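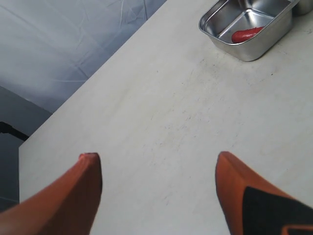 Kwadwo Aidoo
I would leave the scuffs alone until you know what the top is made of. Half the damage I see on pale tables was put there by people trying to get marks off. What have you used on it so far?

Tablesaver5
Sorry, I should have written more with my first post. It's a matte top, cream-white, and I bought it secondhand in July. The seller called it a Trarkell work table but I can't find a label anywhere, so take that for what it's worth. The gray streaks through the middle are the worst of it. So far I've used warm water, dish soap and a soft cloth. Some of it got lighter. Some of it didn't change at all.

I do not know if it's laminate or paint or something else. How do I tell?

Kwadwo Aidoo
Look at the underside and at the edge. If you can see a thin sheet glued over a core, it's probably laminate. Paint usually wraps over the edge with no line. Check a screw hole underneath if there is one.

quietkitchen
Metal marks. I'd put money on it. You have a steel tray up by the far edge. If that gets slid back and forth, it will leave gray lines on any pale matte surface. They look like scratches but they're a bit of the metal sitting on top. Dish soap does nothing to them.

Test: rub one streak with a clean white pencil eraser. If it lifts, it's a metal mark or a scuff from something rubber. If it stays, you're looking at real wear or a stain.

Ohemaa Asante
Agree about the eraser. Do that before you buy anything.

marlow_b
Melamine sponge. Two minutes and you're finished. I don't see why this needs a thread.

Kwadwo Aidoo
Please don't do that first on a matte finish. A melamine sponge is a very fine abrasive. On matte it can leave a shiny patch, and the shiny patch will be there for good. I have one on my own counter the size of a saucer.

marlow_b
I've used them on a white matte desk for 7 years and there is no shiny patch. If you press like you're sanding a floor, sure. Light pressure, lots of water, stop when the mark is gone.

Kwadwo Aidoo
Your desk may have a harder surface than mine did. That's the whole problem with giving advice on a table we can't identify.

hallie_r
Can I ask what the table gets used for? If it's food then some of these suggestions need to come with a rinse.

Tablesaver5
Mostly sorting and packing small parts. I keep the parts in the tray and pull it toward me when I need it, so yes, it gets slid. No food. I didn't know steel could mark a table like that. I assumed the tray had scratched it.

I'll look at the underside tonight and try the eraser.

quietkitchen
If you run a fingernail across a streak and feel nothing, that's a good sign. A scratch deep enough to matter will usually catch a nail.

pf_dunmore
Same thing happens on white dinner plates. Everyone thinks the glaze is scratched and it's only metal off the knives. The mild oxalic acid powders take it off plates. I wouldn't start with one on a table, but if the eraser fails it's worth knowing about.

Ohemaa Asante
An acid powder on an unknown finish is a bad idea. On ceramic, fine. On paint it may dull it or take the color with it. At least find out what the surface is.

pf_dunmore
I did say not to start with it.

Ohemaa Asante
You did. I'm saying not to finish with it either.

Tablesaver5
Results. I got under the table with a flashlight. There's a line along the edge where the top sheet meets the core, so I think Kwadwo's first guess is right and it's laminate. No screw holes in a useful place.

Eraser: the long thin streaks came off, nearly all of them. I used a plain white one and wiped up the crumbs with a damp cloth. The darker patch near the center is better but still there. It's more of a smudge than a set of lines. No catch on the fingernail anywhere I tried.

quietkitchen
Good. Then the streaks were metal marks and the patch is something else. Rubber, ink, grease with dust worked into it. Have you had anything with black rubber feet standing in that spot?

Tablesaver5
A small scale stood there for a couple of weeks. It has dark feet. That could be it, but the patch was partly there when I bought the table.

hallie_r
Rubbing alcohol on a cotton pad, then. Try it on the underside of the overhang or a back corner first, wait, look at it in daylight. If there's no change, dab the patch. Keep turning to a clean part of the pad or you'll only move the gray around. Window open, and nothing hot or sparking nearby.

Kwadwo Aidoo
Seconded. Alcohol is usually fine on laminate. Don't let it sit and don't let it pool near the seam at the edge, which is where water and solvents get in and lift the sheet.

gunther_in_the_shop
Everybody is skipping the baking soda paste. It's cheap and it works on laminate. I've been cleaning bench tops with it since before half these products existed.

marlow_b
Baking soda is an abrasive too. Funny how the sponge gets a warning and the paste doesn't.

gunther_in_the_shop
It's a lot softer than people think and it dissolves as you go. I have never dulled a top with it.

Kwadwo Aidoo
I'd give it the same warning, for what it's worth. Mix it thin, use a fingertip or a soft cloth, and don't scrub. On a matte top I'd rank them eraser, alcohol, thin paste, sponge, in that order, and stop at the first one that gives you a result you can live with.

Ohemaa Asante
There's also a cleaner called Pristik that I've used on pale laminate. It comes as a cream. It did well on coffee and tea and it did nothing at all for metal marks, so I wouldn't order it for this job. I mention it in case the patch turns out to be a drink stain.

pf_dunmore
Is that the one that smells like floor polish?

Ohemaa Asante
It does, yes. The smell was gone by the next morning.

Tablesaver5
I tried the alcohol under the back edge and saw no change, so I used it on the patch. A fair amount of gray came off on the pads. I went through 5 of them. What's left is a faint shadow that I can find if I look for it, and I have to get down level with the table to do it. There's one small dark speck over to the right, below where the tray usually sits, that hasn't moved for soap, eraser or alcohol.

hallie_r
Chip or burn, maybe. If it's lower than the surface around it, it's a chip and the core is showing. Cleaning won't do anything for that.

gunther_in_the_shop
Touch it with the corner of an old plastic card first. Could be a dot of dried glue or paint sitting on top. Those pop right off if you get under them.

Tablesaver5
Flat as far as I can tell. The card slid over it. I'm going to leave it. It's tiny.

Now the other half of the question. How do I keep the streaks from coming back? I can't stop using the tray.

quietkitchen
Lift it instead of sliding it. Or put something under it. A silicone mat cut to size works, and so does a cheap cork sheet.

marlow_b
Felt pads on the bottom of the tray. Four corners, done. They cost less than a mat and you can still slide it.

Kwadwo Aidoo
Felt picks up grit. On a packing table with small parts you'll get a bit of metal caught in one of the pads and then you really will have a scratch. I'd go with the mat.

marlow_b
So change the pads now and then. Grit gets under a mat too.

Kwadwo Aidoo
It does, but the mat stays put and the pads travel.

Ohemaa Asante
I use a plastic tray for this kind of thing. No marks, no mat, and it's quieter when you drop parts into it. A steel one is nice if you need to wash it in very hot water, and for sorting you don't.

Tablesaver5
I like the steel one. Parts are easy to scoop out with the rounded corners, and the plastic ones I've had cracked. I'll try a mat. There's a place near me, Ametepe, that sells silicone sheet off the roll, so I can get a piece just bigger than the tray.

gunther_in_the_shop
Wipe the bottom of the tray as well. If it's new steel there's often a gray residue on it from the factory. Soap, hot water, dry cloth, and keep going until the cloth stays clean. That alone might cut your streaks in half.

Tablesaver5
I did that just now and the cloth came up gray twice. Third time it was clean. I wish I'd done it before I put it on the table.

pf_dunmore
What about wax? Someone on the Brornumwood board swears by paste wax on pale tops, says nothing marks them afterward.

Kwadwo Aidoo
On wood, yes. On matte laminate it has nothing to soak into. It will sit there, go patchy and hold dust. You'd also lose the matte look.

Ohemaa Asante
No wax, please. I spent an evening getting it off a shelf.

Tablesaver5
No wax. Update for anyone who finds this later, September 2024: the mat is down and the tray lives on it. I do a wipe with a damp cloth at the end of the day and there have been no new streaks. The faint shadow in the middle is still there, and so is the speck. I left both of them alone. marlow_b, I did try a melamine sponge on a hidden spot at the back, very light, plenty of water. I think it's slightly shinier than the rest. My brother looked at it and said he couldn't see any difference.

marlow_b
I'm with your brother.

Kwadwo Aidoo
Check it with a lamp at a low angle. If it's shinier it will show then.

Tablesaver5
Checked with the lamp. It shows, a little. I'm keeping the sponge for the sink.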